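Frequently Asked Questions

I get a lot of the same emails about the sourdough starters I sell, so I finally put the answers in one spot. If yours isn't covered, write to me anyway! I read everything, usually with flour on my sleeves.

What exactly comes in the envelope?

A packet of dried starter, a little card with the feeding schedule, and a sticker if I remembered to order stickers. The starter is my own, the one I call Madigan, and I've been keeping her going on plain unbleached flour and tap water for years. I dry her on parchment, crumble her up and seal her. No jar comes with it (shipping glass was a disaster, ask me how I know). As of April I've mailed out 1,863 packets, which still makes me a bit dizzy.

How long until I can bake?

Give it 6 days. Some folks email me on day two, very excited because it's full of bubbles, and then again on day three, very sad because it went flat. Both are normal! Keep feeding on schedule and it comes back. You want it doubling after a feed before you trust it with a whole loaf.
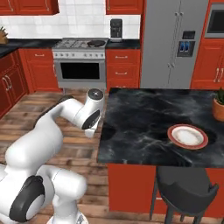 Where should I keep the jar?

Starters like a steady, mild spot, and most kitchens have one if you poke around a bit. The top of the fridge is good in winter. Inside the oven with only the light on is good too, as long as you put a note on the door so no one preheats it (I've lost two jars this way and I live with people who can read). If you've got a stone counter, like the black marble with the white and gray veining on that island, put a folded dish towel under the jar. Stone can feel chilly first thing in the morning and the towel helps. Then keep it out of direct sun and leave it be.

Can I use whole wheat or rye?

Sure, and it'll probably wake up faster. I do half rye for the first couple of feeds when a packet has been sitting in a drawer for ages. After that I go back to white because I like the milder flavor. Whatever you switch to, do it a spoonful at a time over a few feeds. Madigan sulks when her dinner changes all at once.

There's gray liquid on top. Did I kill it?

Nope, it's hungry. Stir it in or pour it off, then feed it. Pink or orange streaks, or anything fuzzy, is a different story and I want you to throw the whole thing out, jar scrubbed and all. Email me and I'll send another packet.

What's the difference between Madigan and Jiltau?

Jiltau is my rye starter. She's thicker, more sour, and she takes her sweet time. If you like a dark, dense loaf that you can slice thin and cover in butter, that's your girl. For pizza, pancakes, sandwich bread and pretty much everything else I'd go with Madigan. Lots of people end up with both, and then they need a second shelf, and then I get emails about shelves.
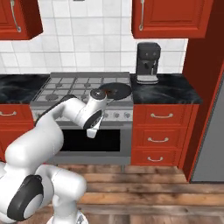
How do you bake your everyday loaf?

Dutch oven, lid on, as hot as my oven will go without complaining. The dough for one loaf weighs 738 grams by my recipe, and yes, I weigh it every time, I'm that person. Lid comes off for the last stretch so the crust can get dark. Darker than you think! If you pull it when it looks golden it'll be soft by lunch.

Then you have to let it cool all the way before you cut it. I know. I don't always manage it either.

Do you ship to Coratia?

Yes, and it's the same flat rate as everywhere else. It goes by regular mail and takes a while, but dried starter doesn't mind the trip one bit.

Can I pick up in person?

You can! I have a table at the Arico farmers market in the mornings until I sell out. Bring your own jar and I'll spoon you some live starter for 95 cents, cash please. Come before ten if you also want a loaf, I only bring what fits in the car.

Can I share my starter with friends?

Please do. Once you've fed it, it's yours, and you'll have more discard than you know what to do with anyway. The cracker recipe on the back of the card is a good place to use some of it up, and it works fine with starter straight from the fridge.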